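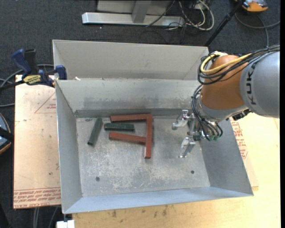 Short Custodial Sentences and Community Orders in the District of Marinho

Student project report, criminal justice module
Submitted 22 May 2026

1. Background

Marinho is a district with one lower court and one prison, at Prillum. In February the district council published its court register for the previous year, with names removed. Our group wanted to know how often the court gives a prison term of less than six months, and for which offences. Teachers in our department have discussed this subject many times, but we did not find an earlier student report on it.

2. Material

The register contains 768 sentencing decisions. We removed the cases where the appeal was still open and the cases where the offence code was missing. After this step 681 decisions remained, and all results in this report are based on them. The offences were put into 4 groups: theft, driving offences, public order, and drug possession. Cases which fit two groups were placed with the more serious offence – this was a difficult choice in some cases, and another student could decide differently.

3. Results

Theft is the largest group. In this group the court used short prison terms more often than we expected, mostly for persons who had already received a fine and had not paid it. In driving offences a short term is rare. For drug possession the court almost always ordered a fine or unpaid work.

In 31 decisions the judge gave a short prison term although the probation report recommended a community order. We read the written reasons for each of these. The most usual reason was that no work place was free at that time. The two places which accept people for unpaid work are the Dimotov parish depot and the Fimo recycling yard, and both have a waiting list.

4. Discussion

Our material cannot show whether a person commits a new offence later, so we say nothing about which punishment works better. What we can say is that the number of work places has an influence on the sentence. In our opinion this is not fair to the person, as two people with the same offence can receive different punishments depending on the month.

5. Limits

The register does not give age or employment. We also had only one year – a longer period would be needed before any advice to the council.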